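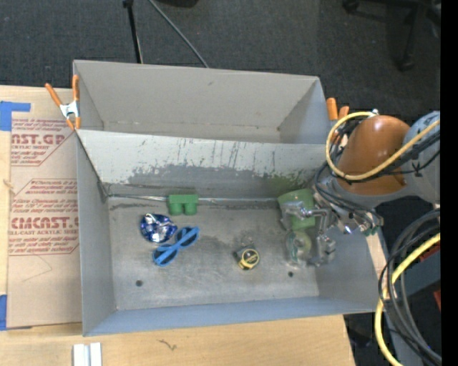 The arm at the front bin in the Linach workshop. The second bin is clamped behind it.

Luzius Wallner started on the arm in June, on a bench he shares with two other members of the workshop in Linach. The task is narrow. The arm picks mixed objects out of one metal bin and puts them in another. He calls the project Zeltik, after the folder name on his computer.

"I wanted one job that it does all night," he says. "I didn't want a demo."

The bins are held together with spring clamps where their walls meet. Wallner tried bolting them to a plate first and gave it up after a week. The arm hits a wall now and then, and with clamps the bin shifts a few millimeters and the wrist survives. He checks the position against a pencil mark before each run.

Wear on the metal has been harder to deal with. The fingers touch the floor of the bin on most low picks, and the scratches throw reflections that the depth camera reads as edges. Foil packaging is worse. "A crumpled wrapper gives you holes in the depth map exactly where you want to grab," Wallner says. He fills the holes from neighboring pixels and accepts a grasp only if the fingers have 6 mm of clearance on both sides.

Clear plastic remains unsolved. The software often places the surface at the bin floor, so the fingers close too low. Sunglasses are easier than he expected, provided the grip is across the folded temples. Cups depend on how they lie. When one is tipped close to a wall, the approach angle is limited by the gripper linkage, and the planner may reject every candidate.

Konrad Ruchti wrote the logging code. Each attempt is stored with the planned pose, the finger width at closing and the motor current. The log for the current fingers stands at 2,709 attempts. A full run is 200 picks, after which the objects are changed.

"The current tells you more than the camera," Ruchti says. "If it rises early, you closed on the wall."

The cables are the part both men would redo. They run outside the arm in a wide loop, and the slack was set by trial. At the far end of the wrist rotation the bundle still pulls. Wallner has limited that joint in software, at the cost of some grasps near the right wall. Ruchti wants a proper guide and has drawn one. It has not been printed.

Asked what comes next, Wallner mentions softer finger pads and a matte lining for the bin floor. The lining would have to be thin, and it would have to come out for cleaning. He has a sample of rubber sheet at home and has not cut it yet.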